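1 July 2024

Back from the Carkora open day and I'm too wound up to sleep, so I'm writing this at the kitchen counter with cold tea. I loved it! I'd expected a row of posters and a man with a microphone, and we did get the man with the microphone (Pieter Moodley, very nice, talks fast), but after that they let us into the room where the work goes on and we could stand there as long as we liked.

Reshma came with me. We got in with the second group, 17 of us, and of course I pushed to the front. There's a big pale table by the window with trees right outside, and I hadn't pictured that at all. I'd imagined some basement. Lizelle Jacobs was running the session and she let the arms get on with it while she talked, mostly about how hard soft and shiny things are. A box is easy, she said. Crinkly plastic is a pain, it throws light everywhere and never has the same shape twice.

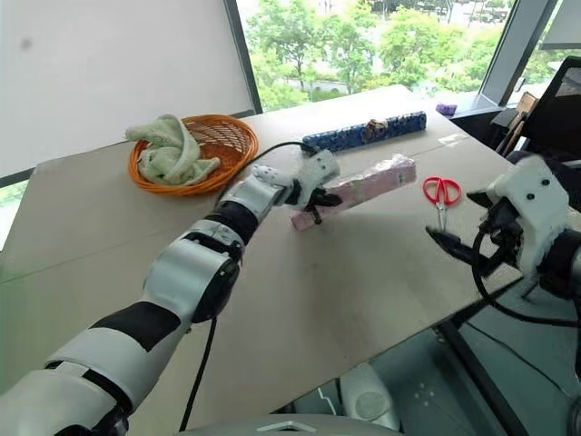
I asked her about the fingers and got a ten-minute answer, bless her. She said the hand took them nearly 32 weeks to get right, and that a plain gripper still beats it on plenty of jobs. Reshma wanted to know about towels (she folds for a family of six, she has opinions) and Lizelle laughed and said towels were a whole other afternoon.

What got me was how slow it all is up close. I kept leaning in and holding my breath, like watching somebody thread a needle. A boy next to me was whispering "come on, come on" the whole time and by the end so was I.

Coffee afterward was terrible, the cheese scones very good. Picked up a leaflet for the August evening, $17 a head, and Reshma already said yes. Must ask Unathi if she wants to come too. Also must return her ladder.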